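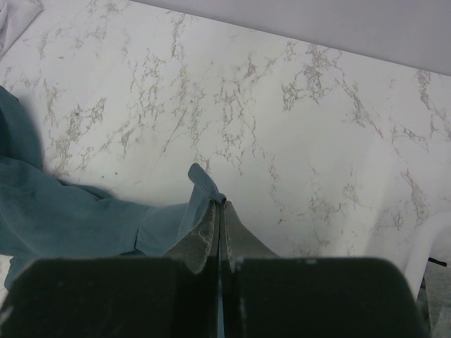 苔草属种子为什么难出苗:与一位种子萌发试验员的谈话

湿地修复工程里,苔草往往是设计图上面积最大的植物,也常常是验收时出苗率最低的植物。施工方把原因归到水位、鸟害和种子质量上,供种方则认为播种时间不对。双方各有数据,数据的测法又不一致。

本次访谈的对象在 Grunstead 湿地种子库工作,负责莎草科种子的萌发试验和入库检测。谈话在该库的办公室进行,受访者要求不具名,并要求文中的处理方法写明条件,不要只写结论。以下内容按话题整理,引号内为原话,个别术语作了统一。

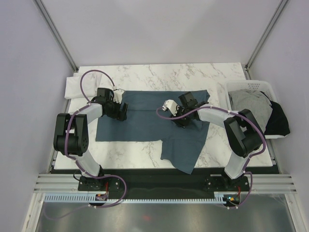
文 / Sedilwood 植物通讯编辑部

谈话从"种子"这个词开始。受访者说,苔草播下去的东西严格来讲是果实。

"苔草的小坚果外面包着一层果囊,果囊是由先出叶愈合形成的。工地上说的种子,大多是带果囊的小坚果。带不带果囊,千粒重不同,吸水速度不同,浮在水面上的时间也不同。报告里不写清楚,后面的数字没法比较。"

果囊对萌发的影响因种而异。有的种去掉果囊以后萌发明显加快,有的种没有差别。受访者认为不应该一概去除:去囊需要搓揉或过辊,操作重了会伤到小坚果的喙部和基部,损伤的种子在培养皿里先长霉,最后被算成死种子。

"我们入库检测时两种都做,带囊一组,去囊一组。给供种单位的报告里只写带囊的那一组,他们实际播的就是带囊的。"

谈到休眠,受访者首先排除了一种常见的误解。不少施工说明书要求对苔草种子做砂纸打磨或者热水浸烫,依据是"种皮坚硬"。这类处理针对的是物理休眠,也就是种皮不透水,豆科和锦葵科里常见。

"苔草的胚很小,成熟时还没有充分分化,种皮和果皮是透水的。把它放在湿滤纸上,称重就能看到吸水。吸了水还不萌发,是生理休眠。磨它没有用,烫它会死。"

解除生理休眠的常规办法是低温湿层积。种子与湿润的基质混合,放在 5 ℃ 下若干周,之后转到较高的变温条件。温带地区的多数种在层积以后萌发率上升,同时能萌发的温度范围变宽。受访者特别强调后一点。

"层积不够的种子,在高温下也能出一部分,在春天的低温下几乎不出。实验室用的培养温度如果偏高,会得到一个漂亮的数字,拿到四月的工地上就对不上。这批种子没有坏,它只是还没有到能在低温下萌发的状态。"

编辑部问,层积时间有没有一个通用的数值。受访者说没有,并且不愿给出范围。理由是同一个种在不同采集地、不同年份之间的差异,有时超过种与种之间的差异。种子库的做法是每批取样,分时段从冷藏柜里拿出来测,画出萌发率随层积时间变化的曲线,等曲线变平以后再给建议。

"有人嫌慢。慢的那部分是冷藏时间,人工并不多。"

层积期间的湿度也常出问题。基质应该湿润而不积水,用手握紧不滴水即可。完全浸没在水里层积对部分湿生种同样有效,但要换水,否则缺氧和微生物会同时起作用,事后很难分辨是哪一个造成了损失。干燥的低温保存不等于层积,种子没有吸水,休眠状态基本不变。受访者见过一批种子在冷库里干放了整个冬天,标签上写的是"已完成低温处理"。

光照是第二个条件。多数苔草种子小,萌发需要光,或者在有光时萌发率高得多。这决定了播种深度。

"说明书里写覆土两厘米,这句话大概是从禾草的说明书里抄来的。苔草应该撒在表面,压一下,让种子和湿土接触就行。盖上两厘米的土,它就进入土壤种子库了,几年以后翻出来也许还能发芽,但那不是验收的时候。"

变温是第三个条件。恒温下萌发差、变温下萌发好,是很多小粒湿生植物的共同特点。一般的解释是,裸露的浅层湿土昼夜温差大,被水淹没或者被密集植被遮住的地方温差小,种子由此得到关于空隙和水深的信息。受访者认为这个解释合理,也提醒说,解释是生态学上的,培养箱里能看到的只是萌发率的差异。

"写报告的时候,我把这两件事分开写。观察到的是变温组高于恒温组,至于它在野外是不是靠这个判断水位,要在野外做。"

光和变温还会相互补偿。有些种在充分层积以后,黑暗中的变温也足以引起一定比例的萌发;层积不足时,光和变温缺一不可。因此单独测某一个因子得到的结论,换一个层积时间就可能不成立。Grunstead 的标准试验设置了层积时间、光照和温度三个因子的交叉组合,每个组合设重复,数据按二项分布处理,不用百分率直接做方差分析。

本站使用 Cookie 以改进浏览体验并统计访问量。继续浏览即表示您同意我们的 Cookie 政策。[接受] [管理设置]

采集环节占了谈话中较长的一段。受访者认为,一批种子能达到的上限在采集当天就确定了,后面的操作只会往下减。

苔草的成熟期短,而且同一花序上下不齐。早春开花的种在初夏就脱落,等到施工单位惯常采种的秋季,果序上剩下的多半是空囊和被虫蛀的果。受访者在 Sedilwood 林缘湿地采集一种丛生苔草,合适的时间在六月,过了这个时候,用手轻触果序,果囊就散落到水里。

"判断成熟不要看颜色,至少不要只看颜色。有的种成熟了果囊还是绿的。剥开几个果囊,看小坚果是不是饱满,用指甲压,压不动就可以采。压出浆来就太早。"

空果囊是另一个问题。苔草靠风媒传粉,种群小或者花期遇到连续降雨时,果囊照样膨大,里面却没有发育的小坚果。从外面看不出来,称总重也不容易发现。种子库对每批样品做切割检查,取 500 粒,逐粒剖开记录饱满、空瘪、虫害和霉变。

"Bañez 苗圃送来过一批,外观很干净,切割以后饱满率是 79%。这在苔草里算好的。后面算萌发率,分母要写清楚,是全部粒数还是饱满粒数。两个算法都可以用,不能在同一张表里混用。"

编辑部问,既然如此,为什么市面上的检验单很少注明分母。受访者回答,现有的检验单格式多从农作物种子沿用而来,作物种子的空瘪率低,用哪个分母影响不大,表格里也就没有留这一栏。Grunstead 自己的检验单加了一栏,供种单位起初常常空着不填。

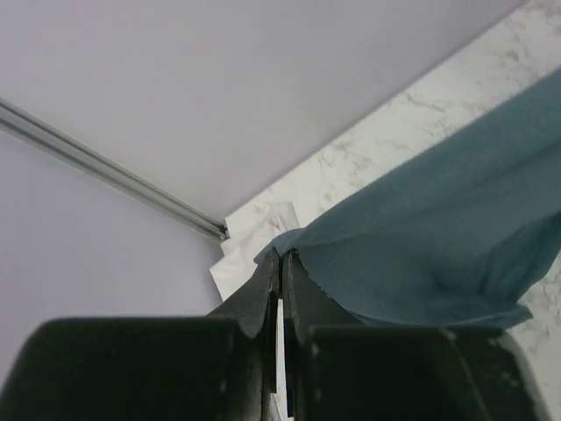
干燥与储藏

苔草种子一般耐干燥,可以按常规的低温干燥方式保存。但"一般"两个字后面有例外。某些生长在持续潮湿生境里的种,干藏以后活力下降较快,湿冷储藏反而保持得更好。受访者不主张照搬属一级的结论。

"属太大了,生境从沙丘一直到泥炭沼泽。拿一个沼泽种的数据去推一个沙丘种,错了也不奇怪。"

采回的材料先在通风处摊开阴干,薄薄一层,每天翻动。装在塑料袋里过夜会发热,这是采集队里最常见的损失来源,而且损失不会立刻显现,种子外观没有变化,到萌发试验时才看出来。运输途中应该用布袋或纸袋。阴干以后再过筛、风选。风选对带囊种子要小心,果囊内有空气,饱满果和空果的沉降速度差别不如去囊以后明显,风量稍大就会把饱满的一起吹走。

入库之前测含水量,用平衡相对湿度的方法,不破坏样品。记录里写相对湿度和测定时的温度,两者缺一,数字就没有意义。

活力与休眠的区分

萌发试验结束时没有发芽的种子,可能死了,也可能仍在休眠。两者必须分开计数。种子库采用的步骤是先切割,剔除空粒和腐烂粒,其余的做四唑染色。

"苔草的胚小,染色的判断比豆类难得多。要纵切,切面要过胚,切偏了就只看到胚乳。新来的人前几批结果我都会重读一遍,不一致的样品重新做。"

染色结果分成着色均匀、部分着色和不着色几类,部分着色的归类标准写在操作规程里,并附有对照图。受访者认为不同实验室之间的差异主要出在这一类。

关于用赤霉素打破休眠,受访者的态度是限定用途。赤霉素可以用来估计一批种子的潜在萌发能力,作为四唑染色的旁证。对部分种有效,对部分种效果很弱。它不适合作为播前处理,处理后的幼苗常常细长,在露天的湿土上倒伏,而且药剂处理过的种子播入水体附近需要另行评估。

田间数据

Flatusero 是 Grunstead 与几家修复单位共用的一个记录项目,用统一的表格登记播种批次、层积处理、播期、水位和出苗。受访者参与了表格的设计,对它的评价比较保留。

"表格统一了,填表的习惯没有统一。水位这一栏,有人填的是播种当天的水深,有人填设计水位。出苗这一栏,有人数的是苔草,有人把灯心草的幼苗也数进去了。"

苔草幼苗的第一片真叶很细,和灯心草、其他莎草以及部分禾草的幼苗容易混淆。叶横切面呈三列排列这一特征要到稍大的苗上才清楚。项目后来规定,早期只记单子叶幼苗总数,鉴定到属要等到植株长出足够的叶片再做,并保留凭证标本。这一规定降低了早期数据的分辨率,受访者认为可以接受。

水位管理方面,现有记录里较一致的一点是,播种后到幼苗扎根之前,基质表面应保持饱和而不淹没。短时间淹水会使种子漂移,集中到下风岸,形成一条密集的苗带,其余地方空白。带果囊的种子漂浮时间长,这种情况更突出。幼苗扎根以后可以逐步提高水位,提高的速度以叶尖不没入水中为限。

"很多所谓的不出苗,是苗出在别的地方。先沿着岸边走一圈再下结论。"

秋播与春播的选择也放在这一部分讨论。秋播让种子在原地经过冬季,相当于自然层积,省去冷藏,也不必准确掌握时间,缺点是冬季涨水造成的漂移和水鸟取食。春播的种子须事先层积,播期较灵活,但层积过的种子是湿的,不能再用一般的播种机,通常要拌湿沙撒播。层积后若因工期推迟需要回干,部分种会重新进入休眠,另一些种影响不大。工期不稳的项目,受访者建议秋播,或者改用穴盘苗。

穴盘苗的问题在于成本和遗传来源。Bañez 苗圃供应的苗按母株来源分批标记,施工单位提货时却常常混装。对丛生种来说,混装只影响记录;对靠根状茎扩展的种,若一个工地上的苗全部分株自少数母株,日后结实会受影响,又回到前面所说的空果囊。

正在进行的试验

谈话最后,编辑部询问了目前的工作。种子库正在重复一组早年的埋藏试验,把装有种子的尼龙网袋埋入 Sedilwood 的两处湿土,一处季节性淹水,一处常年饱和,分次取出,测活力和休眠状态的变化。土壤里的苔草种子可以存活很久,休眠程度随季节起伏,夏季加深,冬季解除。受访者想知道的是两处土壤里的起伏幅度是否相同。

网袋取出时必须遮光。取样在夜间进行,用绿色的弱光,袋子装进不透光的容器带回,在暗室中分样。早年的那组试验没有写明取样时的光照条件,结果因此难以解释。

"短短几秒的日光,对已经解除休眠的种子就可能够了。原来的记录里,暗培养组的萌发率高得不合理,我怀疑是取样时见了光,但没有办法证明,只能重做。"

首批网袋已经取出一次,数据尚未整理。受访者不同意在本文中引用初步结果,并请编辑部注明,上文所述的层积和水位条件都应先在本地种源上做小样试验,再用于大面积播种。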